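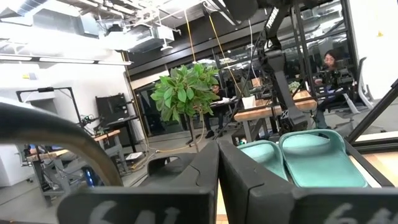 Wrist camera view at the table, fingers nearly closed, the green slipper-shaped pair to the right.

Skunasier Student Manipulation Project
Frequently Asked Questions
Last updated Mar 7, 2022

These are the questions we get most often from students in the Rondiswood engineering program who want to join Skunasier, and from members in their first few weeks. Entries are edited when the procedure changes. If this page and the sheet posted in the Vincze Lab disagree, follow the sheet.

GENERAL

What is Skunasier?

A student project that teaches arms to handle soft household items on a table. Each team picks a task, records itself doing the task by remote operation, trains a policy on the recordings and measures how often the policy completes the task without help. Teams that reach a usable success rate by spring may enter the Dasiscombe meet in June.

Is it a class or a club?

Both. You can take it for credit as a lab elective or attend as a club member. The work is the same. Credit students also hand in a written report and keep a dated log. Club members are asked to keep the log too, and the teams that do tend to lose less time when a session goes wrong.

Do I need experience?

You should be able to run a script from a terminal and read an error message through to the end. Some Python helps. No prior work with arms is expected. The first three sessions cover safe operation, the camera setup and recording.

How big is a team?

Three people for most tasks. One operates, one resets the table and one watches the recording screen and writes the log. Teams of two are allowed, but resets get slow. Change seats at least once per session. An operator who has gone for an hour without a break starts to cut corners, and the policy will learn the corners.

How much time does it take?

One fixed session a week, plus booked table time. Most teams book one extra slot while recording and none while training.

THE LAB

Where do sessions take place?

On the open floor of the Vincze Lab. There are several stations, and more than one may be running at the same time. Walk around the tables and not between an operator and their arm. Other people work in the room during our slots, so keep voices down while an episode is being recorded at the next table.

Which arms do we use?

The stations are built with Trossen arms on dark metal frames. Your station assignment is on the booking calendar. Stay with the same station for the whole of a dataset if you can. Small differences in mounting and camera angle between stations are enough to hurt a policy that was trained on one and tested on another.

Can I move the frame, the brackets or a camera?

No, with one exception: a camera that has plainly slipped may be put back to its marked position. Write it in the log with the episode number. Anything bolted stays bolted. If a brace or bracket feels loose, stop and post in the hardware channel.

What about the power cables?

Check where they run before you roll a chair. Extension cords cross the floor, and a caster that catches one can drop power to a station in the middle of an episode. Leave power strips where they are. If you need another outlet, ask. Do not plug a laptop charger into the strip feeding an arm.

What do I wear?

Closed shoes. Tie back long hair and take off lanyards before you reach into the work area. Hands stay out of the frame while the arm is enabled. The person resetting the table says "in" before reaching and "out" after, and the operator does nothing between the two.

TASKS AND OBJECTS

Why footwear and fabric?

Rigid blocks are too easy and tell us little. A soft shoe or slipper bends under the fingers, has an opening that can catch a fingertip, and needs to end up facing a certain way. The same basic motions carry over to folding and sorting tasks later in the year.

Can we bring our own objects?

Yes, if they are clean, light and cheap enough to lose. Bring two of anything you cannot easily replace. Objects should have no loose strings, no hard points and nothing that sheds. Show the object to the lab lead before you record with it. Once it is approved, it stays in your team's bin until the dataset is finished. Do not take it home between sessions, and do not wear it.

Do color and texture matter?

They matter more than new teams expect. An object close in tone to the wooden tabletop is hard to find in the wrist view, above all when the fingers shade it. Strong color contrast makes the first dataset much easier. Dark items have a different problem: against black fingers, the edge of the object can be difficult to make out at the moment of the grasp. If your task includes a dark item, review the wrist recording of your first few episodes before you record any more.

How do we choose start positions?

Mark a start area with tape and vary the position inside it from one episode to the next. Vary the angle as well. Take the tape off before recording. Teams have trained policies that found the tape very well and the object poorly.

May two objects touch at the start?

Only if the task says so. Touching starts are a separate condition and should be recorded as a separate batch. Mixing a few of them into a clean batch gives you a policy that is unsure in both cases. If one object rolls or sags against another after the reset, reset again.

Which way should the fingers approach?

From above and open, wider than the object, then down, then close. Come in square to the part you mean to hold. For anything shoe-shaped, pick one grasp point – strap, heel or side – and use it for the whole batch. Changing the grasp point halfway through is the most common reason we ask a team to record again.

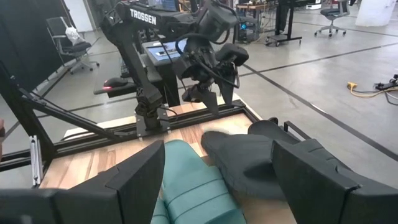

RECORDING

How many episodes do we need?

Start with 14 good ones. Train on those, watch the policy fail, and then decide what to record next. A small clean batch will show you whether the cameras, the reset routine and the grasp are sound. Recording a full dataset before the first test is a bad use of a slot. Finished datasets run to many times that number.

What counts as a good episode?

The task is completed, the motion is steady, nothing outside the task is touched and every camera recorded from start to finish. A small correction in the middle is fine and can be useful. A dropped object that you pick up again is acceptable only if your team has decided to include recoveries. Write that decision down before you begin.

How long should an episode be?

Long enough to finish without rushing. Single pick-and-place tasks should come in at 11 seconds or less once the operator has practiced. If yours take more than twice that, practice with recording turned off.

Do we keep failed episodes?

Keep them, tagged as failed. Do not delete anything at the station. Training scripts skip the tagged files by default, and the failures are useful when you write the report.

Does it matter if there are people in the background?

Wrist cameras see a good part of the room, and people will be in it. Tell anyone nearby that you are recording. Do not ask other stations to clear out for you. For training, a background that changes a little from one episode to the next is no problem. A person standing in the same spot for the whole batch and then gone at test time can be, so spread your recording over more than one slot.

The wrist view looks soft or washed out. Should I stop?

Wipe the lens with the cloth from the drawer and check again. Bright patches from the ceiling lights are normal at some arm angles. Blur on something very close to the lens, such as a cable, is also normal. Blur on the tabletop is not. Stop and report it.

A cable swings in front of the camera. What now?

Pause, disable the arm and look at how the cable is routed. If it has come out of its clip, put it back. If it is in its clip and still crosses the view, leave it and report it. Do not add tape near a joint.

TESTING AND THE DASISCOMBE MEET

How is a policy tested?

By 10 trials from start positions drawn at random, with the drawing done by someone from another team. The score is the number completed. Partial credit is noted in the log but is not added to the score.

What score do we need to enter?

Seven, on two separate test days, with the same policy file. Retraining between the two days restarts the count.

What happens at the meet?

Each team gets a setup period, a fixed number of trials and a short talk with the judges. Objects are supplied by the organizers and will not match yours exactly. This is a good reason to record with more than one pair of whatever you use – different size, different color, same general shape.

Do we bring our own arm?

No. Stations stay in Vincze. Teams bring the policy file, the config and a printed copy of the camera positions. Check that the config loads on a machine other than your own before you travel.

CLOSING DOWN

What do we do at the end of a slot?

Move the arm to its rest pose, disable it, copy the session folder to the shared drive and confirm that the copy opens. Put the objects in your bin and push the chairs in, clear of the cords. Leave the monitor on if the next team is already waiting. Sign the sheet.

We ran over our slot. Is that a problem?

It is if another team is booked. Finish the current episode and stop. Unfinished batches can be continued in your next slot, using the same start area and the same grasp point.

How do I sign up?

Use the form on the Rondiswood elective page and choose Skunasier. Club members use the same form and leave the credit box empty. Station access is switched on after you have attended the safe operation session.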